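Laying the Table: A Small Gallery

I've been meaning to put this page up since October, and now that the kettle's on and it's Sunday I've run out of ways to dodge it. So, welcome! It's a page about table things – the bits and pieces that get put out when people are coming to eat, and the bits that have to be shifted before any of them will fit.

I should say up front that I'm no stylist. I grew up in a house where the good tablecloth lived in a drawer and came out at Christmas with last year's gravy still on it (faintly, if you knew where to look), and my own standards have only crept up a little since. But I do love a table that someone has bothered with. A folded napkin does a lot of work for something that takes four seconds to fold, and I'd much sooner eat beans on toast off a properly laid table than a fancy dinner off my knees on the couch.

My habit is to start with whatever is biggest and work down. Trays and bowls first, then pans if they're coming to the table, then napkins, then cutlery, and the greenery last of all. I used to do it the other way about. I'd put the flowers in the middle, fuss with them for twenty minutes, lay everything beautifully, and then have a hot roasting dish in my hands and nowhere at all to put it down. I've carried a lasagne around a table in a complete circle looking for a gap. Never again.

Trays are my great favourite and I'll defend them to anyone. A black one hides the scratches, goes with everything, and makes six mismatched glasses look as if they belong to the same family. I've got one we call the Jedia (it was the name on the sticker, and it stuck even after the sticker didn't) and it has carried more cups of tea than I could ever tally up. A raised rim is the thing to look for. Flat trays are lovely in shops and a menace on stairs.

Napkins next. My favourite fold is the plainest one going – a long strip, flat, with the fork laid on it. I've tried the fans and the little pockets and even a swan, once, from a library book, and the swan looked like it needed a vet. A long strip stays where you put it. If your napkins are a pale colour, wash them by themselves the first few times and hang them straight while they're damp, and you can skip the iron altogether. I bought a bundle of 16 years ago from a market stall and they've gone soft as anything.

Then colour! I'm greedy for it in cookware, because you can get away with shades in a pan that you'd never put on a wall. Orange and purple together would make my mother wince, but on pale wood I think it sings. Wood calms everything down. It's why I've never gone back to tablecloths for everyday, apart from the laundry, which is the real reason.

As for greenery, I came around to artificial plants slowly and with a fair bit of grumbling. I'd killed three real succulents by then, and they're meant to be the easy ones. The trick is to choose the dusty, greyish-green sort over the shiny sort, and to put it in a pot with some character. Plain pots make fake plants look faker, in my opinion. A cool hair dryer gets the dust out of the leaves, and a soft paintbrush does the fiddly middles.

Right, that's more than enough from me. On to the pictures.
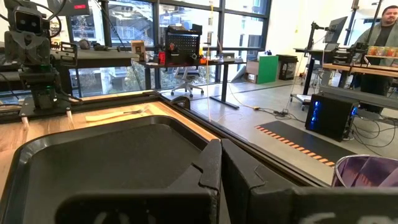
The pale yellow napkin in its long strip, silver fork on top, and a black tray beside it. I could look at that yellow against the wood all day.
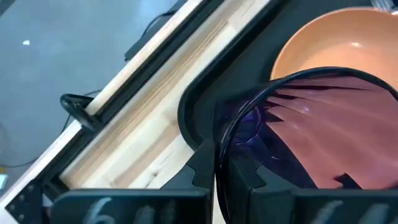 Orange pan, big dark purple bowl. I did say I was greedy for colour.

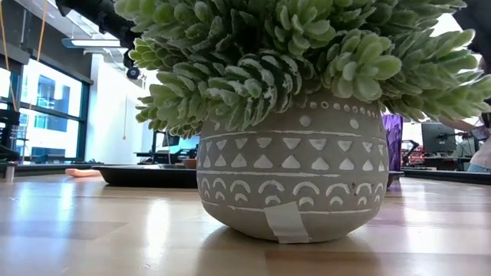

My pick of the lot: a round grey planter with white dots, triangles and little arches painted round it, and sage-green succulents tumbling over the rim. I'm a sucker for anything hand-painted, especially when the lines wobble a bit.

How do you stop a centrepiece getting in the way when people are talking across the table?

Sit down in one of the chairs and put your elbow on the table with your fist under your chin. Anything that comes up past your fist is too tall for the middle and should go to one end, or onto the sideboard until the plates are cleared. Low, spreading arrangements are fine where they are, as long as there's a dinner plate's width free on either side for the serving dishes. If you're using candles as well, keep them well clear of anything that trails, and that goes double for artificial leaves.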